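May 11, 2023

Valuation notes, Ferex / Lilik share-for-share offer. Carries on from the December file.

Rebuilt the Ferex model from the segment notes. The old version put the milestone income from Corutov under product sales, which flattered the gross margin. Moved it to other operating income and restated both prior years. Net effect on earnings per share is small, but the margin trend is now flat where it used to rise. Lilik left alone apart from the tax line.
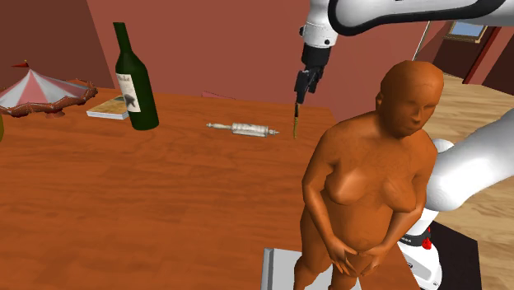
The discount rate is still the weak point. I have kept one rate for both companies so that the comparison turns on cash flows, and run a second case with Lilik 2 points higher for its patent expiry. The second case removes most of the gap. The sensitivity table goes on the page after, rates across, terminal growth down.

Exchange ratio: the offer document gives a fixed ratio with no collar. If Ferex falls before completion, Lilik holders carry the loss. Spread on the screen looked wide for a deal with no competition objection yet, so either the market doubts the vote or it expects a long review. Have not tried to separate the two. Yeh overlap (both sell into the same hospital channel there) needs its own line, as a forced disposal would come out of the synergy figure.

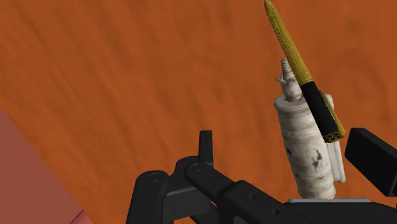 Ngan-ling Lui objects to the synergy figure altogether: it counts the closure of the Yeh packing site as a saving in year one, while the lease has 3 years to run. Accepted. Saving moved out, exit cost put in.

To do: check the option dilution on the Lilik side, send the revised sheet to Ulla Niskanen, rerun both cases with the disposal included. File saved as version 2.

Contact the research desk | Copyright notice | Back to top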